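Passide waffle towels, set of four — long-ish review after 7 months

Bought these in May, so this isn't a first week gush. Paid full price, no freebie, no discount code. Four stars. Would be four and a half if the site let me.

Background: two adults, one kid in swimming, a dog who gets a bath more than he wants. We go through towels. Old ones were thick terry from Clostex and they were great right up until they weren't — stiff, musty, took two dryer cycles every time. Wanted something thinner. Wulan Halim at work has had waffle ones for years and wouldn't shut up about them, so fine.

Look and feel. Color on the label is "pear". Somewhere between green and yellow depending on the light, bulbs at our place push it more yellow. I like it. My husband says hospital. The ribs are soft but you do feel them, more of a scrub than a hug if that makes sense.
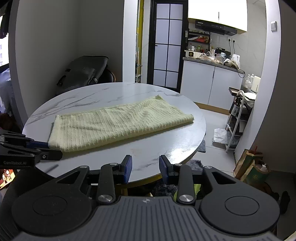
Pear, folded, on the marble-look table.

First wash they shrank. Not terrible but noticeable, maybe a hand's width off the long side. Label says to expect it, so I'm not taking a star for that. What I am taking a star for is lint. First three loads, lint all over everything, black leggings ruined for the day. After that it stopped completly. Wash them alone to begin with. No fabric softener either, it made one of mine kind of slick and it took weeks to come back.

Drying is where they win. One cycle on low, done. Hung over the shower rod at night, dry by breakfast, even in August with the window shut. No smell. That was the whole point for me.

Absorbency — ok. Better after four or five washes. Fresh out of the package they just push water around. For long hair you'll want a second one.
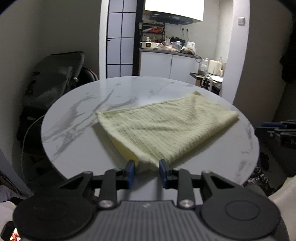

Storage is the other thing I didn't think about before buying. They fold way flatter than terry, whole set fits where two of the old ones used to go. Fold in thirds the long way and then once over, otherwise they slide around in the stack. Also good for a gym bag.

Durability so far: one pulled thread, dog's fault. Snipped it, hasn't run. Hems are straight. Color has faded a tiny bit on the one that gets used for swimming, chlorine I assume.

Compared to the Oei set my sister Dalia Sproģis has: hers are heavier and feel more expensive, they also were. 76 dollars for mine. If you want that big hotel feeling get hers. If you want towels that dry, get these.

Customer service was fine, one email about a missing hang loop, they sent a replacment in a week and didn't want the old one back.

Would buy again, probably in gray.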